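장난감 주방

장난감 주방(놀이용 주방, 역할놀이 주방)은 실제 주방의 가구와 기기를 어린이의 키에 맞추어 축소한 놀이 가구이다. 조리대, 화구, 개수대, 오븐을 기본 구성으로 하며, 제품에 따라 레인지 후드와 전자레인지가 있는 상부장이 추가된다. 소꿉놀이 용품 가운데 부피가 큰 편에 속하고, 가정 외에 어린이집과 유치원의 역할 영역에도 배치된다.

구조

일반적인 형태는 하부장, 조리대, 벽판, 상부장의 네 부분으로 나뉜다. 상부장은 좌우의 기둥이 지지하며, 기둥 사이에 벽판을 끼워 뒤틀림을 줄인다. 벽판에는 타일이나 벽돌 무늬를 인쇄하는 경우가 많다. 조리 도구를 거는 고리는 후드 아래쪽에 두는 것이 보통이다.
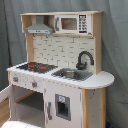 상부장에 레인지 후드와 전자레인지를 배치한 목재 장난감 주방

재료와 치수

골조에는 합판, 원목, 중밀도 섬유판(MDF)이 쓰이고, 후드나 개수대처럼 굴곡이 있는 부품은 플라스틱으로 성형한다. 상부장을 포함한 전체 높이는 1,000mm 안팎이 흔하며, 폭은 약 800mm이다. 전면 패널은 백색 도장이 많으나 긁힌 자국이 눈에 띄기 쉬워 무광 마감이나 목재 무늬를 그대로 살린 마감도 쓰인다.

조리대와 설비

조리대의 배치는 제조사마다 다르지만 화구와 개수대를 나란히 두는 방식이 널리 쓰인다. 수전은 대개 급수 기능이 없는 모형이다.

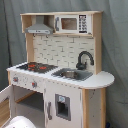 화구는 대부분 평판에 열선이나 불꽃 무늬를 인쇄하여 표현한다. 발광 장치나 효과음 장치를 내장한 제품도 있으나, 검은 바탕에 적주황색 화구 무늬를 인쇄하고 그 아래 전면 패널에 붉은 손잡이 두 개를 단 형식에서는 무늬와 손잡이의 위치만으로 조리 기기를 나타낸다. 오븐은 하부장의 한 칸을 사용하며, 문을 여닫는 방향은 옆으로 여는 방식과 앞으로 내리는 방식으로 구분된다.

확장형 조리대

조리대의 한쪽 끝을 하부장 바깥으로 연장한 형식을 확장형이라 한다. 연장부는 식탁이나 배식대로 쓰이며, 모서리 충돌을 줄이기 위해 끝을 반원형으로 가공하기도 한다. 연장부에 하중이 집중되면 본체가 기울 수 있으므로 벽면 고정이 권장된다.

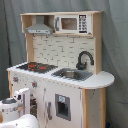 오른쪽 끝이 반원형으로 돌출된 조리대. 개수대 안에 회색 금속 냄비가 놓여 있다.

제작 사례

가구 설계자 테오도로 콘트레라스(Teodoro Contreras)는 플렐로브빌(Flelovville)의 공방 쿤드베리(Kundberg)에서 조립식 장난감 주방 ‘케사다(Quezada)’를 설계하였다. 초판은 6월에 2,050대가 제작되었으며, 후속 모델 ‘그란로(Grarnlow)’에서는 조리대 높이를 20mm 낮추고 벽 고정용 철물을 기본 부속에 포함하였다.

관리

목재 표면은 물기를 짠 천으로 닦고 바로 마른 천으로 훔친다. 조립 나사는 사용 중 진동으로 풀릴 수 있어 정기적으로 다시 조인다. 인쇄된 벽판과 화구에 연마제나 용제를 쓰면 무늬가 손상된다.

같이 보기
소꿉놀이
역할놀이
인형의 집
어린이 가구

최종 편집: 2023년 12월 20일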